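Stop Rating Mattresses by Firmness Number
April 30, 2018
Filed under: Opinion, Bedding and Sleep Products

Most mattresses sold online now carry a firmness figure on a scale of one to ten. Buyers treat it as a measurement. It is a label assigned by the seller, and two sellers using the same scale can place the same foam core two points apart. I think the number should be dropped from product pages until it is tied to a test method. 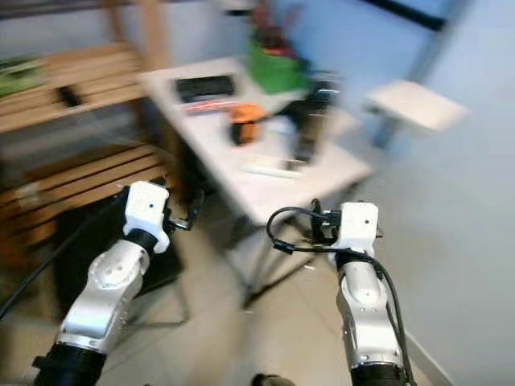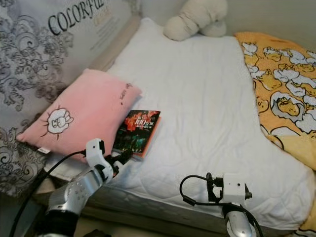

A mattress does have properties that can be measured. Indentation load is the obvious one: press a plate of known size into the surface, record the force at a given depth, and repeat at a second depth. The ratio between the two readings describes how quickly the material stiffens under load. Surface hysteresis can be taken from the same test by recording the force on the way back up. None of this requires new equipment, and most foam suppliers already run some version of it on raw blocks.

The trouble starts after the block leaves the supplier. The core is cut, glued to other layers, wrapped in a fire barrier and closed inside a cover. Each step changes the result. A tightly quilted cover bridges the surface and spreads a small load over a wider area, so the sleeper feels less of the foam below. A stretch knit does much less of this. A protector added at home changes it again, and the heavier quilted ones change it most. The supplier's figure describes a part. The buyer sleeps on an assembly.

Saadet Tekin, who ran the textile lab at Güler before moving into consulting, made this argument to me last October over a set of returns records. The retailer had logged 2,217 mattress returns, of which 841 gave firmness as the main reason. "Too firm" and "too soft" both appeared against the same model at the same advertised rating. Her reading was that body weight explained part of the split and that bedding on top explained more than the retailer wanted to admit. I would add room temperature, which matters a good deal for slow-recovery foam and hardly at all for latex or springs.

The usual defense of the one-to-ten scale is that shoppers need something simple. I accept that. Shoe sizes are simple too, and they vary between makers, but a shoe can be tried on in a minute. A mattress takes roughly 14 nights to judge, and sending one back is expensive for everybody. In many cases the returned unit cannot be resold as new. A vague number costs more here than it does on a shoe box.

Donderis has gone part of the way. Its current data sheet gives force at 2 depths for the finished product, cover included, along with the conditioning temperature. The layout is poor and the units are mixed, but a careful buyer can compare models within the range. Breltidon publishes a bar graphic with no axis. I asked what the bar represented and was told it reflected "overall feel."

My proposal is modest. Test the finished mattress, with its own cover on, after a fixed conditioning period. Print the two forces and the temperature. Add one line stating whether the figures were taken before or after the first thousand compression cycles, as foam softens early in its life. Sellers who still want a one-to-ten score can derive it from those values and publish the formula.

Mackenzie Lavoie has objected that few shoppers would read the figures. Few shoppers read the energy use printed on a refrigerator label, either, but reviewers do, and so do the people who write buying guides. Once the values are printed, a bad claim can be checked by anyone with a plate, a load cell and a free afternoon.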